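Posted Saturday by the Pilter hiring desk

Tramley is hiring 15 gripper operators, day shift. You do table tasks by hand, lamps, cords, power strips, and the arms learn from it.

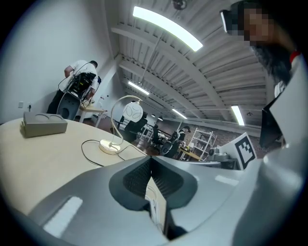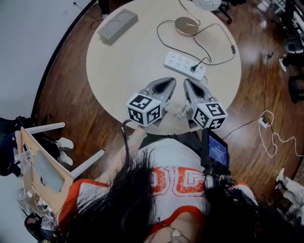 Round table, lamp, hand-held gripper.

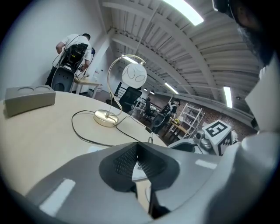
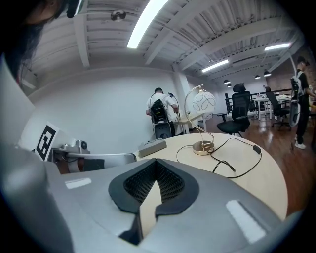 Packers from the old line get first pick, same hourly rate. Training is 2 weeks, paid. Less lifting then before, more standing. No coding. Breaks every 70 min. Send name and shift prefrence to Pilter, room 155.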